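Budget for the table, too

Most equipment requests for robots I have read have one large number at the top and a few small ones under it. The large number is the arm, or the pair of arms. The small ones are "accessories" and "misc." I have signed off on a few of these and written a few myself, and I now think the small lines deserve more time than the large one.

The large number is easy. You get quotes, you compare reach and payload, you argue over the service contract, and in the end you pay what the vendor asks. When we bought our second pair of arms at Grernar, the quotes came in close enough that the choice took one afternoon. The rest of the purchase took until May.

What held us up was everything the arms were supposed to touch. Our first job for the pair was tidying a work surface: brush, dustpan, two bins, small scraps of mixed material. A person can do that with whatever is in the closet. A two-finger gripper needs a brush handle it can close on, a dustpan that doesn't slide off when pushed, and bins that stay put while a bag is hanging over the rim. We had a line in the plan for "cleaning props" and had put 70 dollars against it. We spent that in the first week, mostly on dustpans.

I don't blame the person who wrote the line, because it was me. The items are cheap one at a time. A brush costs less than lunch. But you don't buy one brush. You buy four to find one that stands up by itself, then you buy more of that one before the store stops carrying it. Stores do stop carrying it. Our second-choice dustpan was gone from the shelf a month after we settled on it, and the replacement had a thicker handle, so part of the work had to be done over. 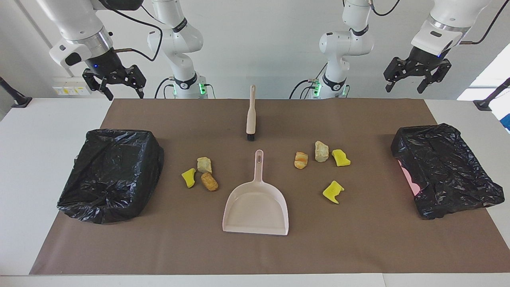

Scraps are the same kind of problem. If the job is to clear up odds and ends, you need odds and ends, and they should vary. Soft pieces and hard pieces behave differently under bristles. Light pieces jump. You also need enough of them that a lost piece doesn't stop the day. We keep ours in a drawer sorted into 21 small boxes, and somebody has to refill the boxes. That person's hour is a cost and it was in no version of our plan.

Then there are bin liners. I once saw a quarterly plan at Kollell, a much bigger shop than ours, with liners listed by the roll, and I thought it was fussy. I don't think so now. A thin plastic bag tears when a finger catches it, and after a tear you want a new bag folded over the rim the same way as the last one. We go through 13 bags in a busy week. The money is small. Running out at three in the afternoon is what hurts, because two expensive arms then sit still while someone drives to the store.

The usual answer to all this is a contingency percentage. Put ten percent on top and stop worrying. I have two objections. The first is that contingency gets eaten by the large items. Freight goes up, a cable has to be replaced, and the cushion is gone before anyone has bought a mat. The second is that a percentage doesn't make anyone think about the job. Writing out "table mat, brown, two spare" makes you ask how big the table is, whether the mat should reach the edges, and what color the objects on it will be. Those are planning questions, and they are cheaper to answer before the order goes in.

A friend of our group runs purchasing for a small program called Bimia, and the rule there is that no arm gets ordered until the full tabletop has been bought with petty cash and set up on a plain table. A person then does the job by hand, using only a thumb and one finger of each hand. I thought this was silly until we tried it. We found in one morning that our bins were too tall.

Our own numbers, for anyone who wants them: over the first year we spent roughly 1351 dollars on things that touch the table. Against the price of the arms that is nothing, and it is also why it never got proper attention. I would rather have had it approved in one piece at the start than asked for it in dribs and drabs – each request with its own form, its own wait and its own raised eyebrow from accounting.

So my advice for next year's round is plain. Give the tabletop its own page. List every object by name, with a spare count and a place to buy it. Put hours next to it for the person who resets and refills. If the page comes out longer than the page for the arms, leave it that way and send it in.

MacDonald, our usual supplier, will now hold stock of a named brush for us if we commit to a case. The case goes on the page as well.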